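Clura (home automation protocol)

Clura is a low-power wireless protocol for domestic lighting, heating and blind control. It was developed by Istutach, a controls manufacturer, from an earlier wired system called Mabaso, and the first public version was released on February 14, 2019. The design was led by Roswitha Reisinger and Yu-ting Choi.

Operation

A Clura network consists of one hub and up to 82 nodes. Mains-powered nodes pass messages on for their neighbours — battery nodes do not. Each message carries a node address, a command and a counter, and is repeated until the hub confirms it or eight attempts have been made. Commands are grouped into 26 classes, of which 21 are open to other manufacturers. Scenes are stored on the nodes themselves, so a wall switch continues to work when the hub is off.

Range and siting

Range indoors depends mainly on wall construction. Stone and dense masonry weaken the signal more than plasterboard does, and the installation manual, edited by Isla Moffat, advises placing a relaying node on each side of a solid wall.
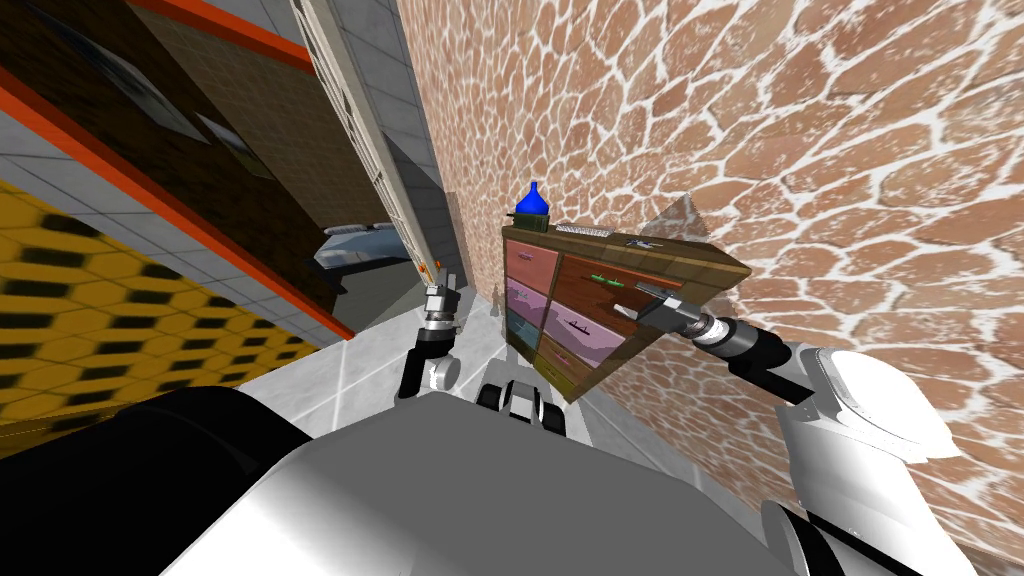
Interiors with stone-patterned walls 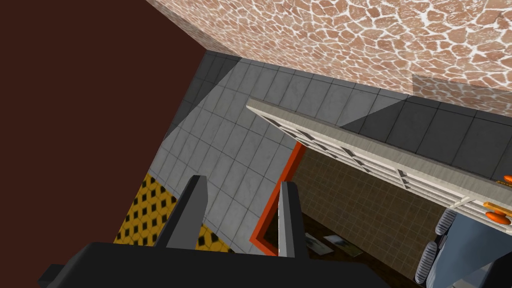
Metal back boxes also reduce range. The manual recommends fitting the aerial lead outside the box where this is allowed.

Adoption

The first large installation was at Stostadcombe, a housing scheme where Clura replaced Mabaso wiring in September of the same year. A later revision added encrypted pairing.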